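Unit 3: Attack Surface in Networked Products

Course handout, Flerdale evening program
Prepared by Styliani Mavromatis
Read before the lab session.

3.1 Scope

This unit covers products that contain a computer but are not sold as computers: door controllers, pumps, meters, building thermostats. The methods are the same ones used for office networks in Unit 2. The difference lies in how long the product stays in service and who is allowed to change its software.

3.2 Terms

Asset: anything whose loss, change or exposure would cause harm. A key, a log file and a working valve are all assets.

Entry point: any place where data from outside reaches code inside. Count physical ports as well as radio and network interfaces.

Trust boundary: a line in the design where data passes from a part you control less to a part you control more. Checks belong on the inner side of the line.

Attack surface: the full set of entry points, together with the code that each one can reach.

3.3 Worked case: the Jovent door controller

The controller has a wired network port, a short-range radio for badges and a service port under the cover. It receives updates from a server run by the installer, Gkikas. The firmware listens on 11 network ports in the shipped configuration. Door operation needs 3 of them. The rest were left on after factory testing.

Step one is to list every listening service and the account it runs under. Step two is to mark which services accept input before login. In this case the update service does, and it runs with full rights. Step three is to trace what a malformed message to that service can reach. The answer includes the badge database, which holds 2590 records and is stored without encryption.

The lowest-cost fix is to close the unused ports. It does not repair the update service, which has to check the signature on a package before it unpacks any part of it.

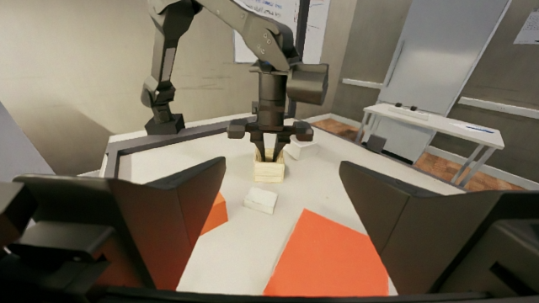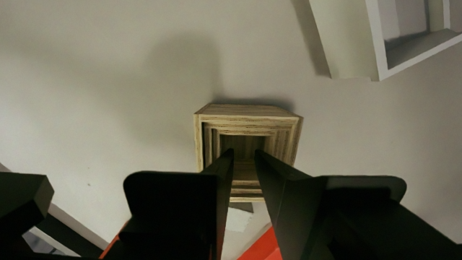 Access rules should be written per command, with the default set to deny. A single "operator" role that can read status, change settings and load firmware gives an intruder all three after one stolen password. Split the role by the harm each command can do. For a two-finger gripper, reading the finger position is a low-risk command, opening or closing the fingers is a higher one, and changing the force limit should need a separate login. Write the table before choosing the login method. Students often do this in the reverse order and end up with strong passwords protecting a role that is too wide.

3.4 Logging

A log entry needs a time, a source, an account, a command and a result. Failed commands are recorded in the same form as successful ones. Logs kept only on the device can be erased by whoever takes it over, so send a copy to a second machine that accepts new entries and refuses edits.

3.5 Exercises

1. The Vondumico meter accepts 186 distinct commands over its service port. Propose a grouping into roles and state the rule you used.

2. Redraw the trust boundaries in 3.3 with the update server placed inside the customer's network. Which checks can be dropped? Which cannot?

3. Write a log entry for a rejected firmware package. Include the package hash.

Written answers are due in June, on paper or as plain text.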